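Trarkness Handling Practice

The Trarkness Handling Practice is a set of working rules for collecting manipulation recordings with hand-held grippers in homes. It was drafted by Leobardo Ponce at Cuypers and is used by operators on the Flistari project. The current text has 24 clauses in five parts. It covers setup, handling and record keeping - it does not cover powered arms.

Object placement

Clause 5 allows sorting and packing tasks on soft surfaces, including beds and sofas, provided that the target container stands level. Objects of one kind should differ in size where possible. Background items such as clothing, pillows and bedding may stay where they are, but may not be moved between takes of the same task.

In two-handed work, each gripper is assigned to one hand for the whole session. Fingertips are opened wider than the object before the approach. Round fruit is approached from the side and held without visible denting. The receiving tray must be empty at the start of a take.

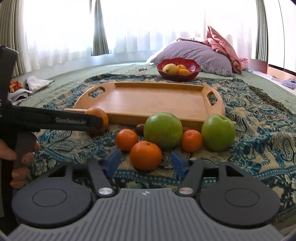 Lighting

Clause 13 permits daylight through sheer curtains. A washed-out window area is accepted if the fingertips and the objects to be handled remain clear. Lamps may not be switched on or off during a take.

Records

Each session log lists the task name, the operator, the object set and any dropped items. Dropped items are logged and the take is kept. An earlier edition, issued under the name Trullari, had 33 clauses and required such takes to be deleted. The change was made in September.

Contact | Copyright Cuypers | Back to top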